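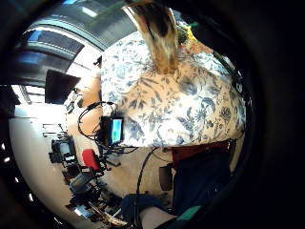
I've had the Nurgate floral blouse since December, and I've worn it enough now to have opinions. I bought the blue leaf-and-vine print on a cream background, and it's the prettiest thing in my closet by a mile. The blues go from a pale powdery color all the way down to a deep navy, so it gets along with every pair of dark pants I own (and I own a lot of dark pants).

First, the fit. It's roomy! If you like your tops close to the body, you'll want to go down a size or skip this one. I'm a 16 in most brands and ordered a 16, and I could probably have fit a small dog in there with me. I don't mind. I like a top with some air in it, especially for days when I'm bending and reaching and hauling things around. But the first time I put it on I did stand in front of the mirror for a while deciding if I looked breezy or like a lampshade. We settled on breezy.

What to wear it with: navy trousers, every time. Mine are the straight-leg ones from Turkstead and the color picks up the darkest leaves in the print almost perfectly. I've also tried a bit of maroon at the waist, and I was surprised how much I liked it, a sort of reddish-brown stripe between all that blue. Black pants were okay, a little harsh. Jeans were fine. White jeans were a mistake and I won't be discussing them further.

Washing. The tag says cold and gentle, and I did that for the first few washes like a good girl, then forgot and threw it in with the towels. It lived. The print looks the same to me as the day it came, though the hem on one side has started to curl and needs a quick press. It does wrinkle, I won't lie to you. Take it out of the dryer the second it stops or plan on getting the iron out. I've started hanging it up damp on the shower rod overnight and that takes care of most of it.

A few gripes. There's no pocket, and I keep patting my chest looking for one. The neck label is scratchy and I cut it out after 4 wears, which left a stubby bit that was worse than the label, so then I had to unpick that too. And the spare button came in one of those tiny plastic bags that I lost before I even got the box to the recycling.

I'd also looked at the Grullside version, which has a smaller print and costs more. I held both up in the store and the Grullside felt stiffer through the shoulders, and the blues were all one shade, kind of flat. My sister has that one and loves it, so take that however you like.

Long hair people, one tip: tie it back or clip it up. Mine likes to get caught in the back button when it's down, and I've lost a few strands that way already.

Four stars out of five. I'd give it the last star for a pocket. If they ever bring out the same print in green, I'm buying it the same day.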